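Ticket 1248: Pick cell drops to protective stop during open day demo
Queue: Demo and Visitor Cells
Site: Castellanos, Hall 4
Opened by: Kendra Hiebert
Assigned to: Mostafa El Sherbiny
Priority: High (visitor event in October)
Status: Resolved, one follow-up open

Summary
The bin picking cell goes to protective stop at intervals during the continuous demo loop. Seen twice in the rehearsal and once with the school group from Flelness watching. The arm recovers after a manual clear at the pendant but loses its place in the pick queue. The cell must run unattended for the length of a tour stop, 16 minutes, without an operator walking up to it.

Kendra Hiebert, 9:10 a.m.
First stop came with the arm low in the bin, near the right wall. Second stop was in the same region. Pendant shows "joint torque limit" both times, wrist joint. No contact with the wall that I could see from the visitor line, but I was standing on the wrong side for a good view. I cleared the fault and restarted the loop from the top. The visitors were told it was a pause. Full controller log attached, 1,944 lines, fault entries are near the end.

Mostafa El Sherbiny, 9:45 a.m.
Log received. Both faults fall in the lift phase, after the fingers report closed. That argues against a collision on approach. Questions:
1. Was the payload setting changed after the new fingers went on?
2. Is the demo using the object set from the Ovadik trials or a different one?
3. Was the bin moved at any point after calibration?
Please do not recalibrate until I have answers to these. I would lose the comparison.

Kendra Hiebert, 10:05 a.m.
1. Not by me. Asking Thaddeus.
2. Mixed set. Thaddeus put it together for the tour so that people would see different shapes being handled.
3. Clamp was tight when I checked this morning. I can't say what happened before that.

Thaddeus Dvorak, 10:30 a.m.
Payload was not changed. The finger swap was done from the Joser checklist and that checklist has no payload step. Center of gravity offset will be the old value too. I can enter the new one now if Mostafa agrees.

Mostafa El Sherbiny, 10:35 a.m.
Agreed. Enter the new payload and offset, change nothing else, run the loop at demo speed. I would like a still from the overhead camera with the arm down in the bin, so I can compare object placement with the plan.

Thaddeus Dvorak, 11:20 a.m.
Values entered. Loop running at demo speed. Still attached. 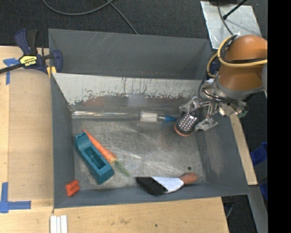 Overhead still, gripper at the dotted black object, right side of bin.

Mostafa El Sherbiny, 11:50 a.m.
Thank you. Two points on placement.

The tip of the long clear tube is almost touching the object at the gripper. With the left finger coming in from above, any sideways error in the grasp could catch the tube as well. A long part dragged along the floor would add load at the wrist during the lift, and the payload error would have eaten most of the margin before that. I can't show from the log that this happened in either stop. It is consistent with the timing.

The carrot is lying against the teal part. Segmentation may return the pair as one item, depending on the angle. That would give a poor grasp point but would not by itself cause a torque fault. Lower priority.

Proposed test: half the loop with the tube in, half with the tube out, same payload values.

Asabe Lawal, 12:15 p.m.
Adding myself as I am presenting the cell in the afternoon. Visitors ask about the long tube more than anything else in the bin, so I would prefer to keep it if there is a safe way to do so. Also, is there a limit on how close the line can stand? I had people leaning over the rope to look at the gripper.

Mostafa El Sherbiny, 12:25 p.m.
The rope stays where the site drawing has it. If anyone crosses it, stop the loop from the front button and wait. The tube question depends on the test.

Thaddeus Dvorak, 1:40 p.m.
Test results, new payload values throughout.
Tube out: no faults.
Tube in, random placement: no protective stops, 4 torque warnings, all in the lift phase.
Tube in, placed along the left wall only: no faults, no warnings.
The warnings clear on their own and the loop carries on. A visitor would not notice them.

Mostafa El Sherbiny, 2:00 p.m.
Good. That puts the stops on the payload setting, with the tube as a contributing load. Workaround for the rest of the event:
— Tube goes along the left wall at every reset.
— Lift speed down one step for the first part of the move.
— Log saved at the end of each tour, whether or not there was a fault.
Asabe, please make sure whoever resets the bin between groups has the first item.

Asabe Lawal, 2:10 p.m.
Understood. I am doing the resets myself for the remaining groups.

Kendra Hiebert, 4:35 p.m.
Last group has left. No protective stops under the workaround. One missed grasp on the brush, retried and picked on the second attempt. Asabe reports that the slower lift made it easier to talk over. Logs for all the afternoon tours are in the ticket folder.

Gwendolyn Calloway, 4:50 p.m.
Reviewed for closure. Root cause accepted: payload and center of gravity not updated after the finger change. Procedure gap confirmed in the Joser checklist. I am moving the checklist change to its own ticket, owner Thaddeus Dvorak, and it needs a sign-off line for the payload step. Please also record the lift speed change in the cell settings sheet. It is only in this thread at the moment.

Thaddeus Dvorak, 5:05 p.m.
Settings sheet updated. Checklist ticket accepted. The merged-item question on the carrot and the teal part has not been tested and stays open under the follow-up.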